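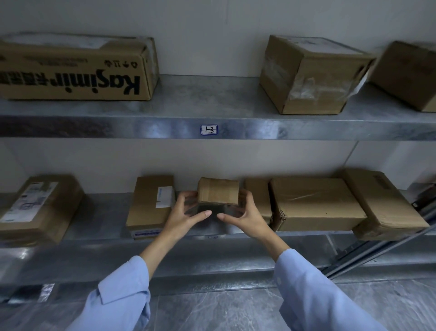
Figure 3.1 Two hands at a small taped carton on a lower storage shelf. Note the leaning box at the right.

Print | E-mail

Search this book Go

Chapter 3
What the Standard Leaves Out

Most warehouse picking rules begin with a tidy carton. It is square, it stands upright, and its label faces out. The shelf in Figure 3.1 has few such cartons, and any reader who has worked a stockroom will know the type.

Take the Rellent handling code, which this chapter reads closely. Its acceptance test calls for 2000 picks and allows nearly any box the vendor cares to bring. A machine that passes is labeled "shelf ready." We doubt the label means much. When Fitzsimmons repeated the test with 558 used cartons, many of them crushed or retaped, the two machines on trial had to be stopped by hand on the first Saturday.

Clostent and Astier both answered that worn cartons were outside the scope of the code. They were right, and the scope is our complaint. Section 2 asks who drew it up and what they were selling. Before you read on, write down what you would require of a box before letting a gripper near it, and who should have to check.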